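4.2 Storage, retrieval and the return of shared hand tools

The survey reported in Section 4.1 established that members of the Jisotholm workshop valued access to shared tools above any other benefit of membership. The present section considers how those tools were kept, and in particular what happened to them between one period of use and the next. It draws on the tool register maintained by the workshop, on written diaries completed by members, and on observation carried out over 13 weeks. The same methods were applied at the Zascombe site, where the building is smaller and the membership has a longer average standing.

Earlier work on shared equipment has tended to treat loss as the main cost of common ownership. Loss was rare at both of our sites. The register at Jisotholm lists 3,000 items, most of them small, and very few were written off during the study. Members complained far more often of delay. A tool that was in the building, in good order and not in use might still take a long time to find, and the diaries show that members usually gave up the search and used something less suitable well before they asked for help.

We distinguish between two kinds of storage. In fixed storage, each item has a named place to which it is expected to return. In working storage, items are left at or near the point of use, on the understanding that they will be wanted again soon. The workshop rules at Jisotholm recognise only the first. In practice both were present on every bench we visited, and members spoke of working storage as an ordinary part of the job. Hand tools such as pliers were the most common items to be held in this way, often together with cables (Figure 6).

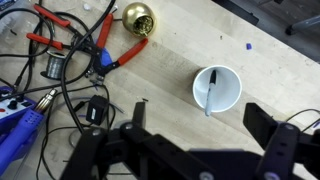 The rules ask that every bench be cleared at the end of a session. Members differed in what they took this to mean. Some understood it as an instruction to return all items to fixed storage. Others understood it as a courtesy to the next user, which could be met by moving items to one side. A smaller group held that the rule did not apply to work that would be resumed the following morning. Each of these readings was put to us as the plain sense of the wording, and members who held one of them were often surprised to learn of the others.

The diaries allow the matter to be looked at from the side of the person searching. We coded 62 diary entries in which a member described looking for a shared hand tool. The entries were read by two coders working apart, and differences were settled by discussion. Most searches began at the named place. Where the tool was not found there, the member went next to the bench at which they had last seen it, and only then to the register. The register was therefore consulted at the stage when it could be of least use, as it records the named place and says nothing of where the item was last put down.

Type of work had a marked effect. Electronics work produced longer periods of working storage than woodwork or bicycle repair, and members gave a consistent account of why this was so. A repair might have to stop while a part was ordered, and the person doing it was unwilling to break up an arrangement of tools and leads that had taken some time to set out. Woodworkers, by contrast, needed the whole bench surface for each new stage and tended to clear it as they went.

Container type also mattered. Small parts kept in drawers were returned more reliably than tools kept in portable boxes. Members explained that a drawer was always in the same place, whereas a box could be carried to the work and would then become part of it. Several diaries describe a box being brought to a bench, used, and left there with its lid closed, so that a later user could not tell what it held without opening it. Wall storage for spools and coils of cable gave rise to few complaints at either site, and members at Zascombe named it as the part of their own workshop they would least wish to change.

The Laltero labelling scheme was introduced at Zascombe in April, part of the way through our period of observation. Under the scheme, each container carries a short code that matches an entry in the register. Members took to the codes quickly for drawers and slowly for boxes. We found no sign that the scheme altered the reading of the clearing rule, and it was not designed to do so. Its chief effect was on new members, who reported greater confidence in putting away items that they had not themselves taken out.

These findings are subject to two limits. Diary keeping was voluntary, and those who kept diaries may have been more attentive to order than the membership at large. In addition, the presence of an observer in the evening sessions may have led some members to clear their benches more fully than they would otherwise have done. Daytime sessions were observed less often, and we place less weight on comparisons between the two.

Figure 6. Bench and wall storage in the electronics area.
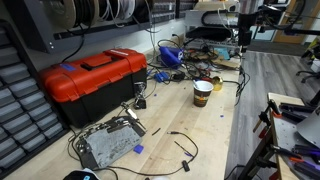
4.3 Comparison with the Yau lending model

The Yau model differs from the arrangements described so far in that tools leave the building. Each loan is entered at the desk and closed when the item comes back, so that the register holds a record of movement as well as of place. Working storage in our sense is moved into the home of the borrower, where it causes no delay to others until the loan period ends.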